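Pludier Automation Lab - Bimanual Cell Working Group
Minutes of the March meeting

Present: operations, controls, data and safety. Maintenance joined by phone from item 3. Start 9:30 a.m.

1. Previous minutes

Accepted with one correction. Under item 5, "left gripper" should read "right gripper." The spare finger set ordered for Skola has been received and is on the shelf.

2. Cell availability

Skola was out of service for 2 shifts following the contact event covered in item 3. Pita ran normally apart from a camera restart. Work planned for Skola was moved to Pita where the object set allowed it. The backpack packing task was not moved, as Pita's table is too short for it.

3. Contact event on Skola

3.1 Summary. During a teleoperated handover the two grippers made contact over the middle of the table. The right arm was holding a block and the left arm was closing on it. The left arm continued to advance after the operator had stopped moving the leader. Contact lasted until the operator pressed the stop. No one was inside the enclosure. No injury.

3.2 Damage. One finger on the left gripper was bent and has been replaced. The right wrist was checked for play and none was found. The block has a dent along one edge and stays in use.

3.3 Log review. Controls presented the joint logs. The left follower lost position feedback from the wrist joint 58 minutes into the session. The controller held the last good value and kept sending the previous command. The timeout that should have dropped the arm to hold is set at 50 ms in the standard configuration. On Skola it had been raised to 8 seconds during commissioning, to get around nuisance trips, and was never set back. The change is not in the configuration record.

3.4 Cause of the feedback loss. Maintenance reproduced the dropout on the bench by flexing the left arm cable near the connector at the wrist. The conductor is broken inside the jacket and nothing shows from outside. The cable had been routed with a free loop over the motor housing. With the arm reaching low and toward the center, the loop pulls tight and the bend falls at the connector. The right arm uses the same routing. Its cable passed the flex test but will be replaced at the same time.

3.5 Discussion. Operations asked why the green indicators stayed on through the event. Controls replied that they show drive power and carry no information about feedback or communication. Operations said that operators have been reading green as "arm healthy" and that the training sheet says so. The sheet is wrong and is to be corrected before the next shift is rostered. Safety asked for a separate fault signal the operator can see without looking away from the table. Controls can drive a buzzer from the existing output; a lamp would need a new cable run to the operator station. Agreed to fit the buzzer first.

Safety also asked whether the commanded positions could be checked against each other, so that two grippers cannot be driven into the same space. Controls said a minimum distance check exists but is disabled for handover tasks, which need the fingers close together. A reduced force limit during handover is possible and was preferred. Data noted that lower force may cause dropped blocks and asked for a trial before it becomes the default. Agreed.

3.6 Classification. Recorded as a safety-related fault, no injury. The raised timeout is recorded separately as an uncontrolled configuration change.

4. Return to service

Skola may run again when all of the following are signed off:
- both arm cables replaced and rerouted
- timeout restored and read back from the controller, both arms
- stop button tested from the operator station with both arms moving
- buzzer fitted and tested by unplugging the wrist feedback at low speed

First sessions to be at reduced speed with mixed objects on the table, including the backpack and the plush toy, and block handovers in the middle of the table.
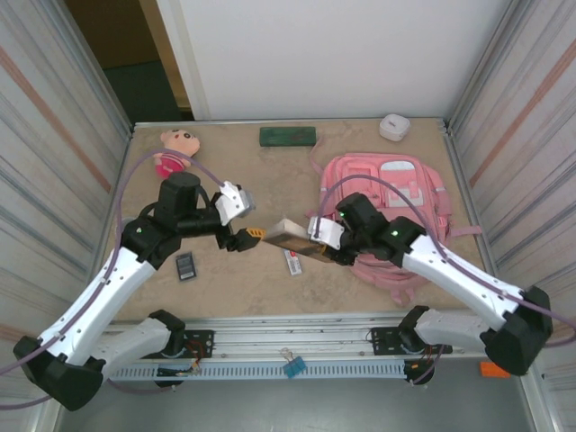
Controls will compare joint tracking from those sessions with the logs from before the event. If either arm shows a feedback gap longer than the timeout, the cell goes back out of service and the working group is told the same day.

Maintenance raised the wiring at the front rail. The electronics on the mounting plates are open and could be knocked when someone leans in to reset objects. Covers were quoted by Sjöberg last fall but not ordered. Operations to find the quote and confirm that it still stands. Covers are not a condition for return to service.

5. Configuration control

Controls proposed that each cell read its safety parameters at startup and refuse to enable if they differ from the stored file. Safety supported this. Data asked that the refusal message name the parameter, since the current one gives only a code. Agreed for both cells - Pita first, while Skola is down.

Any temporary change will need an entry in the cell log with an end date.

6. Actions

Maintenance: replace and reroute both arm cables on Skola; inspect Pita for the same loop at the wrist.
Controls: restore timeout; fit buzzer; startup parameter check; force limit trial with data.
Operations: correct training sheet; brief all operators on the indicators; Sjöberg quote.
Data: mark the episodes from the affected session and hold them out of the set until reviewed.
Safety: file the fault report and the configuration report.

7. Other business

Floor marking at the operator station is worn. Carried over.

Closed 10:40 a.m.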